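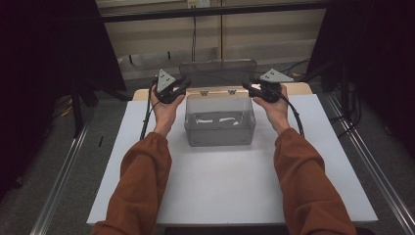 Can you make decent cloth napkins out of an old tablecloth?

An old tablecloth is one of the best things you can use for napkins, as long as the cloth is still strong in the places you plan to cut.

I have been meaning to write about my napkins since January, when I finally pulled my mother's big holiday tablecloth out of the cedar chest and admitted to myself that I was never going to get the cranberry stain out of the middle of it. I tried, believe me. I soaked it, I scrubbed it, I laid it out in the side yard at our old place in Fumville one whole summer, and that stain is still the color of a faded brick. It's 122 inches long, too, made for a dining room table that went to my brother years ago, and it puddles on the floor on both ends of mine. But the linen itself is gorgeous, heavy and soft the way only old linen gets, and there was so much good fabric on either side of the stain! 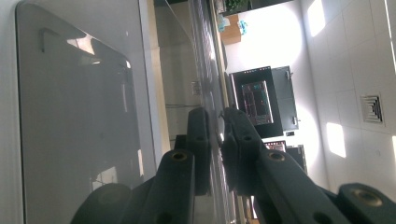 3 min read

So I decided to cut it up. I will admit I walked around it for a whole evening with the scissors in my hand before I made the first snip. My mother bought that cloth in 2000 for the first big Thanksgiving after my dad retired, and every one of us has spilled something on it. Then I thought, well, she would much sooner see it on the table in pieces than folded up in the dark, and that settled it.

I wash old linen hot before I cut, even if it has been washed a hundred times already, and I iron it while it's still a bit damp. Then I pull a thread. If you have never done this, it's the most satisfying thing. You make a little nick at the edge, find one single thread, and tug it gently until it slides out and leaves a thin line all the way across. Cut along that line and your napkin is perfectly straight with the grain, no ruler needed except for deciding how big. Sometimes the thread snaps halfway and you have to go hunting for the end with a pin (reading glasses help), but you just pick it up and keep going.

For size I like a generous dinner napkin. The packaged ones always seem skimpy to me, and I want something that covers my lap when there is gravy involved. I laid one of my old favorites down on the linen, added enough all the way around for a hem, and cut the rest to match it.

The corners are where I used to get discouraged. For years I just folded everything over twice and sewed right across those fat lumpy corners, and broke a needle or two for my trouble. My friend Carolina Sequeira finally sat me down at her kitchen table over in Amidholm and showed me how to miter them. You press the hem in on all sides, open it back up, fold the corner in so the creases line up, trim off the tip, and then fold the sides back in so they meet in a neat slanted seam. I made her show me again with a piece of notebook paper, and I brought the paper home with me and still keep it in my sewing basket. Practice on a scrap first. My first corner that evening looked like a dog ear, and by the end of the pot of coffee they were respectable.

I used a cotton thread from Harahap, the fabric store next to the post office, in a shade they call oatmeal. I had thought I wanted bright white, but the linen has mellowed over the years and the white stood out more than I liked. Take your fabric with you when you buy thread. I had to make a second trip.

Now, the part I am proudest of. My mother's cloth had a drawn-thread border, just a simple ladder pattern, and I couldn't bear to lose it. I cut so that the border runs along one edge of some of the napkins, and the others are plain. They don't match and I love that they don't! I set them out mixed up, and my sister noticed right away which ones had the border and traded with her husband to get one.

The only napkins I had bought in ages were a set of Mernska ones, which are a nice color but want ironing every single time. The old linen I can just smooth with my hands when it comes off the line, fold, and stack in the drawer. I use them every day now, for soup and sandwiches and everything. They go in with the towels.

As for cost, I spent about 40 dollars on the whole project, and most of that was a new pair of good shears I had been wanting anyway.

I still have the stained middle section. I thought about dyeing it with tea or walnut hulls, and Carolina thinks I should make it into a bread basket liner and put the stain on the underside. For now it's folded on top of the sewing machine waiting for me to make up my mind. If you've dyed old linen at home and had it come out even, please leave me a comment and tell me what you used, and whether you did it on the stove or in a bucket. I have a big enamel pot I could sacrifice.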